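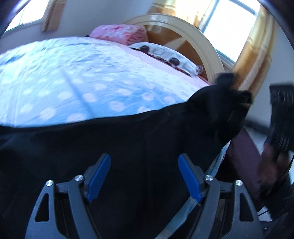 Why do cats knead with their paws?

Cats knead because they did it as kittens to help milk flow from their mother, and most of them keep the habit after they grow up.

Kneading is a movement in which a cat pushes down with one front paw and then the other, over and over. The toes spread on the push and curl on the pull. Some cats use their claws and some keep them tucked in. A few cats use all four paws, but this is less common.

How it starts

A newborn kitten cannot see or walk. It finds its mother by smell and warmth. When it drinks, it presses its paws against her belly on both sides of the nipple. The pressing helps the milk come out. The kitten is warm, fed and safe while this happens, so its brain links the movement with feeling calm.

Why adult cats still do it

Scientists do not have one complete answer. There are 2 main ideas, and both may be correct.

The first idea is comfort. An adult cat that kneads is often relaxed and may purr at the same time. Soft surfaces such as blankets, laps and wool sweaters seem to set off the habit.

The second idea is scent. Cats have scent glands between the pads of their paws. When a cat presses on something, it can leave a smell that people cannot notice but other cats can. The smell marks the spot as a place the cat has used.

A small survey

Hilkka Pitkänen runs the animal club at the Prildale library. Club members asked 100 cat owners whether their cats kneaded. In 60 homes the cat kneaded every day. The club also asked which surface the cat liked most, and blankets came first. A survey like this tells us what owners noticed. It does not tell us why the cats did it.

Toivonen, the gray cat in the club's notes, kneaded only in the evening and only on wool. Marnomari, her sister, did not knead at all. Both were healthy. A cat that never kneads is normal.

What to do when a cat kneads you

Stay still and keep your voice low. If the claws hurt, put a folded blanket between the cat and your legs. Do not shout, push the cat or hold its paws. The cat is not trying to scratch you, and a scare may make it avoid your lap.

Ask an adult to trim the claws if they are sharp. Only the clear tip is cut. The pink part inside the claw has blood vessels and nerves, and cutting it is painful.

Tell an adult if a cat bites off and swallows pieces of cloth while it kneads. Swallowed cloth can block the gut, and the cat should see a vet.

Words to know

Gland: a part of the body that makes a substance such as sweat, milk or scent.
Nerve: a thin fiber that carries signals to and from the brain.
Scent: a smell, often one left by an animal.

Last updated: October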